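Automation | Opinion

The stop button is in the wrong place

The Murker cell went down in May with 171 runs behind it and a clean sheet on the wall. On the next one the left arm failed to register that its gripper had closed, so it carried on closing. The motor overheated, the software restarted the joint by itself, and the arm swung through the space where Thoa Lâm had just had her hand.

She wasn't hurt. The report from Uvareo calls this "a recoverable grip fault". I'd call it a machine that moved when a person had every reason to think it had stopped.

I keep hearing that small arms are harmless. Emerson Bezerra, who signed off the cell, told me they are too light to do much damage. Perhaps so. But light arms get treated like desk lamps. People sit near them, reach past them and leave cables wherever they fall, and no one would put up with that around a big machine behind a fence.

Two arms on a tabletop rail, a red cloth, some small fruit-like pieces and a plastic tub, with a chair pulled up close by: it looks like a hobby bench, and I think that is half the trouble.
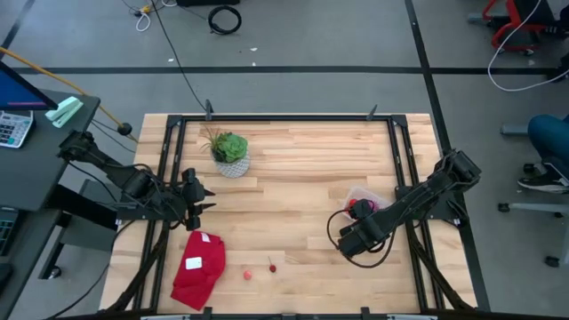
What the fix leaves out

Uvareo's answer is a software patch that waits 20 seconds before a restart. I don't believe in it. A delay only means the arm moves later, when whoever is clearing the jam has got both hands in.

Yareli Salinas asked for something duller — no restart at all until a person presses a button, and the button out of reach of the table. It would cost a few minutes each time. She was told it would spoil the figures.

The cell is running again with the patch in. It has done 111 runs without a fault, I'm told, and I notice that is fewer than it managed last time.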